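The Kitchen on Plollitz Street

Olga Bermúdez had promised herself she would start at 6, and by half past she had wiped the same stretch of dark counter twice and moved the pot from the stove and back again, which was her way of thinking. The kitchen had been her aunt's for so long that it still seemed to belong to her — the green walls, the wok with its long handle, the white shelves where every lid had a pan and every pan had a story, most of them about Bernotton and the winter the pipes froze. 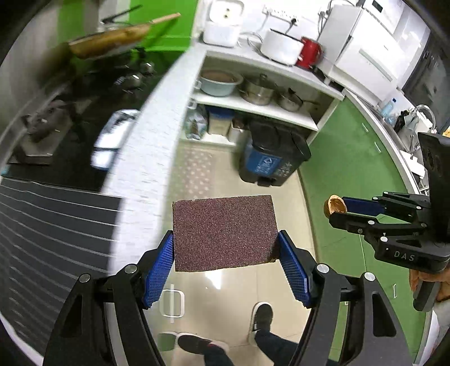

She decided the food in the blue basin could wait, and so could the steamer, because her cousin was driving in from Skemden and would surely be hungry. The old sponge was another matter. It was brown and rough and a bit worn at one corner, and her aunt would have gotten another year out of it, maybe two, and scolded anyone who said otherwise. Olga turned it over a while, feeling the grit, and thought of those hands scrubbing away while the radio played and the soup came slowly up to a simmer.

"Well, you've done your share," she told it, a little embarrassed to be talking out loud.

Then she went to find the pink wastebasket, which had lived in this kitchen since she was small enough to wear it as a hat.
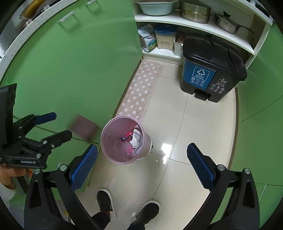
The pink wastebasket, with a few wrappers in it already.

Her cousin called from the road to ask whether she should bring bread. Olga said yes, bring two loaves, and come up the back way.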